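Section 4. Setting up the tabletop and the slotted container

This section covers the Skutosholm worktable, white finish, and the Groltel slotted container (part 3835). Assembly of the table legs is covered in Section 3. Storage of flat goods is covered in Section 5.

4.1 Before you start

Check that the leg bolts are tight and that the locking collars are turned fully to the stop. If the table rocks when you press on one corner, go back to Section 3.6 and adjust the feet.

You will need:
Two soft, lint-free cloths
Mild dish soap
Lukewarm water, no hotter than 40 °C
A spirit level
The slotted container
The items to be stored

The protective film supplied with the tabletop must be removed before first use. Film left in place for a long period becomes hard to peel and can leave adhesive behind.

CAUTION: Do not lift the film with a blade. Scratches from a blade are not covered by the Bututard surface warranty.

4.2 Preparing the surface

1. Start at a rear corner. Lift the film with a fingernail and pull it back over itself at a low angle.
2. Wipe the full surface with a damp cloth and a drop of dish soap. Work from the rear edge toward the front edge.
3. Wipe again with clean water.
4. Dry with the second cloth. Do not let water stand along the edge trim.
5. Look across the surface at a low angle, facing a window or lamp. Remaining film or soap shows as a dull patch.
6. Place the spirit level on the surface, first along the long side and then along the short side. The bubble must sit between the marks in both directions.

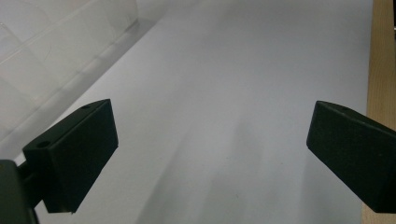

Fig. 4-1. Tabletop, white finish.

Small differences in tone between one part of the tabletop and another are caused by room lighting in most cases. To check for a true stain, move the lamp and look again. A stain stays where it is. A shadow moves.

NOTE: Crumbs, chips and grit show clearly on the white finish. Brush them off before sliding anything across the table. Grit trapped under a container will mark the surface.

4.3 Positioning the container

The container is a one-piece molding in translucent white plastic. Its corners are rounded, and the dividers inside form parallel slots. It has no fasteners and is not meant to be fixed to the table.

1. Rinse the container in lukewarm water and dry it, including the bottoms of the slots.
2. Wipe the underside. It must be free of dust and water before it touches the tabletop.
3. Carry the container with both hands, one on each short wall. Do not carry it by a divider.
4. Set it down toward the rear of the table. Leave at least a hand's width between the container and any table edge.
5. Press lightly on each corner in turn. If the container rocks, lift it and check underneath for debris.
6. Turn the container so that the slots can be reached from the side you normally stand on.

To move the container later, empty it first, then lift it. Do not push it.

CAUTION: Keep the container away from heaters, cooking plates and lamps that warm the table. The plastic softens with heat, and a bent divider cannot be straightened.

4.4 Loading upright items

Slots can hold wrapped rolls and other narrow items in an upright or leaning position. The total load must not exceed 3000 g. Tall items count toward this limit in the same way as short ones, but they also raise the center of gravity, so load them one at a time.

1. Check the wrapping. Fold down loose flaps where possible so that they do not catch on a divider.
2. Hold the item near its middle and lower the bottom end into a slot.
3. Let the item come to rest against the divider or the wall. A diagonal lean is normal for round items.
4. Take your hand away slowly. If the item rolls along the rim, lift it out and use a slot closer to a corner.
5. Place the heaviest item first, then load the opposite side to balance it.
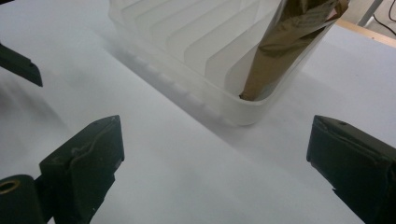 Fig. 4-2. Paper-wrapped cylinder standing in the container. Lower end in a slot near the front corner.

Kraft paper may be left on during storage. Creases and wrinkles in the paper have no effect on how the item sits, provided the bottom end reaches into the slot. If the paper is bunched up under the item, lift it out, smooth the paper and lower it again.

NOTE: Do not store paper-wrapped items in a container that has just been washed. Moisture collects in the slots and is drawn up into the wrapping.

NOTE: Do not force a wide item between two dividers. If it does not drop in under its own weight, store it flat as described in Section 5.

4.5 Stability check

Carry out this check after the first loading and each time a tall item is added.

1. Place one hand behind the tallest item without touching it.
2. With the other hand, press down gently on the rim on the side toward which the item leans.
3. The opposite side of the container must stay on the table.
4. If it lifts, move the item to a slot farther in, or remove it.

WARNING: A loaded container can tip if it is pulled by the upper end of a tall item. Lift items straight out along the line of their lean, and steady the rim with your free hand.

4.6 Care

Tabletop: wipe daily with a damp cloth. Remove ink and tape residue with Blomqvist Surface Cleaner, diluted as stated on the bottle. Do not use scouring powder, steel wool or acetone.

Container: wash by hand. Use a bottle brush between the dividers. Air-dry upside down on a cloth for 2 hours before reloading. Fine scratches on the plastic are normal and do not affect use. Replace the container if a divider is cracked at its base.

4.7 Troubleshooting

Container slides when touched
Moisture or soap film is present under the base. Lift, dry both surfaces and set down again.

Item falls sideways
The bottom end is resting on top of a divider. Lift the item and lower it again until it enters the slot.

Brown marks on the tabletop
Damp wrapping paper has been lying on the surface. Clean with mild soap and let the paper dry fully before it is put back.

Tabletop looks gray in one area
Check the lighting as described in 4.2, then check for film that was not removed.

For replacement containers, quote part 3835. Continue with Section 5, Storing flat items.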